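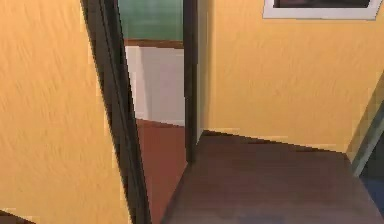

15th July

Second week of the cart doing the linen and stores run at Bellirham, and I said I'd write up how it's going for the people before I forget all of it, so this one is light on numbers.

Doorways first. The simulator keeps spitting out trouble wherever the opening is narrow and the jambs are dark, with yellow wall on either side and a change of floor at the threshold. Brown floor, dark line, reddish floor, and the planner treats the line like a kerb. Added 20 more runs at odd camera tilts last night and left them going. I'd like to stop the cart having a think at every door, mostly for the sake of whoever is stuck behind it with their arms full.

And they do get stuck behind it! I spent the morning trailing the Bredari unit around the east wing, and the biggest change to anybody's day is the waiting. The porters used to go through a door when they felt like it. Now they hang back to see what the cart wants to do, the cart hangs back to see what they want to do, and you get this very polite standoff. Two of the night crew have started walking the long way past the kitchen. Need to put that in the report to Nukstead, who only ever ask about trips completed.

On the good side, the heavy run to the far store is off people's backs, and I haven't met a soul who wants it back. One porter told me her shoulder has stopped waking her up. What she misses is the chat. The old run took her past reception and the day room, and she'd pick up on who was having a rough morning and pass it along. The cart goes by the same rooms and tells us its battery is at 70 per cent. Not sure what we do about that one. She suggested keeping one walked round after lunch with nothing to carry, and I think she's right, but it'll be a hard sell as it looks like idle time on the roster.

Job titles are getting murky too. Back in April the plan said the porters would "supervise" the carts. In practice that means they get a buzz on the handset, drop what they're doing and go nudge the thing off a threshold. It isn't in anyone's job description and it isn't in the pay. I've started a tally sheet by the charging bay so they can jot down each call-out in their own words. Favourite so far: "sulking at the door again".

Bits to chase:
- Jugah build has the new floor segmentation, try it on the saved doorway runs before it goes anywhere near the real cart
- low-res textures in the sim are pretty rough, stair-steps all down the dark trim, check we're not teaching it to be scared of jaggies
- add a wall frame or two at different heights, it has been latching onto those for position
- softer handset buzz after lights out (third time I've been asked, just do it)
- ask if the porters can set the no-go times themselves

Cart 2 is back on the bench with a squeaky caster. I'll swap it tomorrow if the part turns up, otherwise it's the grease and a rag.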